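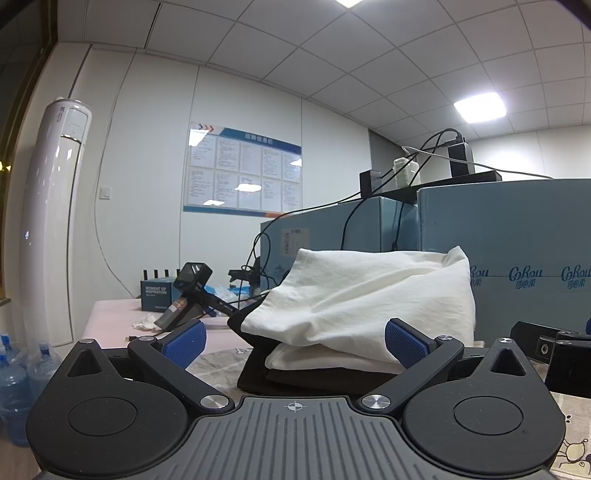

Ticket: Gripper width drops out during cloth folding demos
Opened: 2022-06-22
Site: Zumcombe
Project: Plukis, folding and stacking task
Status: Closed

Problem as reported

Operator is recording folding demos with the hand-held gripper. The video is fine from start to finish, but the finger width goes flat partway through some episodes. On replay the arm closes on the cloth, stays closed and drags the whole pile when it should let go. Batch has 10 episodes and 3 of them show it.

Log

Asked for the raw files plus one good episode to compare. Ánh Doãn uploaded all 10.

Checked timestamps first. Video and pose line up in every file. Only the width value stops updating, and it holds its last number until the operator opens the fingers all the way. Then it comes back.

Asked whether the fingers were calibrated that day. They were, but with nothing between the pads. The site has been squeezing harder on thick stacks so the bottom layer doesn't slide out. Under a hard squeeze the pads press in and the width falls below the calibrated minimum. The recorder treats anything below minimum as a bad reading and keeps the old one.

Had Ánh redo the calibration as follows:

1. Close the fingers gently until the pads touch. Save as "closed".
2. Squeeze as hard as you would on the thickest stack. Save as "min".
3. Open fully and save as "open".
4. Record one short test and look at the width plot before going on.

First try did not save. Station was still on the old Skumitz profile, which has no "min" field. Switched the profile, restarted the recorder, ran the steps again. Width plot was clean on the test.

Site then recorded 7 new episodes with the same cloths. No flat sections in any of them. Replayed two on the arm and it let go of the top cloth at the right point in both.

Left to do

- The 3 bad episodes are marked "do not train". Don't try to patch the width by hand - the release point can't be recovered from what was saved.
- Gachanja uses the same profile and should be checked before their next session.
- Request filed to have the recorder show a warning when it holds a reading. No date yet, possibly October.

Closing note from Ánh: "Works now. Please put the squeeze step in the setup sheet, it only says to close the fingers."
Setup sheet updated.

Filed under: Demo Recording > Hand-held Gripper > Calibration

Contact Support | © 2022 Plukis | Back to top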